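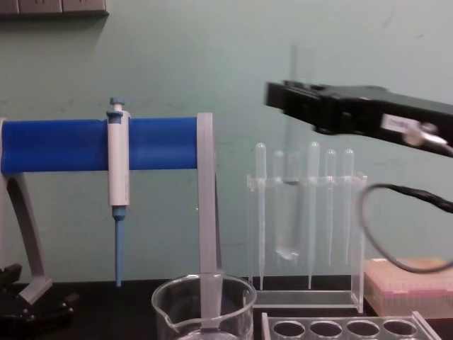 Learning the bench from the people who work at it

Transparent labware has long troubled robotic manipulation. Glass and clear acrylic return poor depth readings, and a test tube lowered into a crowded rack offers a vision system very little to hold on to. A method published in June by the robotics programme at the Grekeck Centre suggests that the difficulty can be reduced by changing where the training data come from.

The method, named Stiltovex, pairs 200 robot demonstrations of rack handling with recordings made at chest height, so that the policy learns from a viewpoint close to that of a technician. No depth sensor is used. A second stage predicts contact from the gripper's motor current and slows the arm before the glass meets the plate.

In trials on a standard wet bench, with the usual pipettes and beakers left in place, the system completed 50 consecutive insertions with 2 failures. Both occurred when neighbouring stems leaned across the target opening. The earlier baseline, trained on fixed overhead views, failed 10 times under the same conditions.

The authors are cautious in their claims. Tubes were empty throughout, and lighting was held constant - a condition few working laboratories can meet. Trials with liquids are planned at the Centre's Yen laboratory, in partnership with the instrument maker Vesteo, and will include racks of differing colour and hole spacing.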